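Storage Tips for a Small Home Workshop

Posted November 16, 2020 in Workshop
By Steinar Holst

My shop is one half of a single-car garage. The other half holds a freezer, two bikes and the lawn mower, so everything I own for woodworking and house repairs has to fit along one long wall and one short one. These are the things that have worked for me. A few came from readers, and their names are next to them.

Start with the floor

Take everything off the floor before you buy a shelf or a hook. Stack it in the driveway if the weather is good. You will find out how much wall you have, and you will also find the damp spots. Mine was in the corner behind the paint cans. I moved the cans, patched the crack, painted that section with masonry sealer and left it bare over the winter to be sure.

Anything that has to go back on the floor should stand on something. Two lengths of pressure-treated 2x4 laid flat are enough to keep cardboard and cabinet bottoms dry. If you can get a broom under it, even better.

Shelves

Screw shelf uprights into studs. If the studs don't line up with where you want the shelf, run a horizontal board across several studs and screw the uprights to that. Drywall anchors are fine for a calendar.

Shelf depth matters more than shelf length. Deep shelves collect a second row of things at the back and you stop seeing them. I use 12-inch shelves for cans, glue and finishes, and one 16-inch shelf for power tools in their cases. The only deep shelf in the shop is up near the ceiling, and it holds the camping gear.

Put a lip on any shelf over the bench. A strip of 1x2 along the front edge will do, glued and nailed. I have had a can of stain come down on a finished drawer front and I do not want to see it again.

Paint the edges of the shelves white. It costs nothing if you have leftover trim paint, and you can write on the edge in pencil and rub it off when things move.

Screws, nails and small parts

Keep screws in the box they came in until the box falls apart. The box has the size, the length and the drive type printed on it. When it does fall apart, cut out the panel with the printing and drop it into the new container with the screws.

For loose hardware I like clear jars with wide mouths. Peanut butter jars are good and don't break when dropped. Halldóra Hafstein wrote in to say she tapes one screw to the outside of the lid with clear packing tape, and I have copied that. With the jars in a drawer, lids up, you can see everything at once.

Do not keep a "miscellaneous" jar bigger than your fist. Small ones get sorted now and then. Big ones never do. When mine is full I tip it onto a cookie sheet, pick out what I recognize and take the rest to the scrap bucket.

Drill bits should go back in the index right away, including the broken ones. An empty hole means you need to buy a bit, and a broken bit in the hole means the same thing. I used to throw the broken ones out and then wonder for weeks if the 1/8 was lost or only misplaced.

Wall hooks and pegboard

I put up a full sheet of pegboard in the first year and took half of it down in the third. It is good for light tools you reach for every day: tape, squares, pliers, scissors, a small hammer. It is not good for heavy things. The hooks lift out with the tool, and then you are on your knees looking for the hook. If you have hooks that keep coming out, a small dab of hot glue where the hook meets the board will hold it, and it will peel off later when you want to move it.

For clamps, use a board with notches. Cut a length of 2x6, saw slots in the front edge wide enough for the clamp bars, and screw it to the wall on two brackets. Mine holds all the bar clamps I own in the width of a door.

Hang long-handled tools heads up. Rakes and shovels hung with the head down take up floor space and catch your ankles.

Extension cords hang on a hook by themselves – never two to a hook. Coil them loosely, the same direction each time. If a cord has taken a kink, lay it out in the sun for an afternoon and it will relax.

Lumber and offcuts

Boards should lie flat on brackets with no more than 24 inches between supports, or they will sag. Plywood stands on edge, as close to upright as you can get it. A short chain across the front keeps the sheets from tipping.

Offcuts are where most shops go wrong. I kept every one for years. Now the rule is that anything shorter than my forearm goes in the offcut bin, and when the bin is full something has to leave before anything else goes in. Hardwood is the exception. I keep hardwood down to the size of a deck of cards, in its own box, for plugs and wedges.

Sipho Makhubela marks the species on the end of each offcut with a crayon when he cuts it. I would add the date for anything you bought green.

Bins: plastic, wood or metal

You need a few open bins no matter how many drawers you have. They are for things that are awkward, dirty or on their way somewhere else. I have used all three kinds.

Plastic totes are cheap and light, and fine for rope, drop cloths, sanding discs and anything soft. They bow when you stack them full of hardware, and the corners crack in the cold. Buy them all in one size from one maker. Lids from two brands look alike in the store and don't fit at home.

Wooden boxes you can make yourself from leftover plywood. Half-inch sides, glued and screwed, with a hand hole in each end. They are heavier than they need to be but they last. Wax the bottoms so they slide.

Metal bins cost the most new, but they turn up used at restaurant auctions and factory sales. I got mine through Preben Snorradóttir, who was clearing out a rented unit and wanted the space more than the money. They are the right choice for offcuts, chain, pipe fittings and heavy castings. A straight-sided bin uses its space better than a tapered one, and a deep one will hold long pieces standing up. Deep bins are bad for small parts. Everything good sinks.
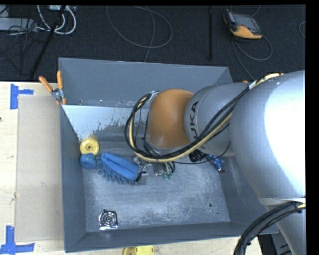 Deep rectangular metal bin on a wooden tabletop.

A few notes on looking after metal bins:

File or sand any sharp edge on the rim as soon as you get it home. Run a rag around the rim first, and if the rag snags, so will your sleeve.

Line the bottom with a piece of old carpet or rubber mat if you keep tools in it. It saves the edges and cuts the noise.

Set the bin on scraps of felt or cardboard if it has to sit on a bench you care about. Bare steel leaves gray marks on pale wood, and if there is any moisture it leaves black ones. For the black marks I use oxalic acid crystals dissolved in warm water, brushed on with gloves and rinsed off well. Read the label on the package before you start. Gray marks usually come off with a pencil eraser or very fine sandpaper.

Surface rust wipes off with steel wool and a little light oil. Deeper rust needs a wire brush and a coat of primer.

Never leave oily rags in a bin, metal or otherwise, unless it is made for the purpose with a tight lid. Rags with linseed oil on them can heat up and catch fire without a spark. I spread mine flat outside on the gravel until they are stiff, and after that they go in the trash.

Labels

Masking tape and a black marker. I tried a label maker and the labels curled off in the first cold spell. Put the label on the front of the bin and not on the lid, since lids get swapped. Write large enough to read from the door.

Once a year

In April I open the garage door and go through the whole wall. Dried-up glue goes out, along with hardened brushes and any can that rattles when it should slosh. Old paint and solvent go to the county drop-off. I oil the vise, check the shelf screws and sweep behind the freezer. It takes a morning if I don't start fixing things along the way, so I keep a pad on the bench and write those down for later.

Next up on this page: sharpening kitchen knives on a bench stone, and how to flatten the stone when it dishes.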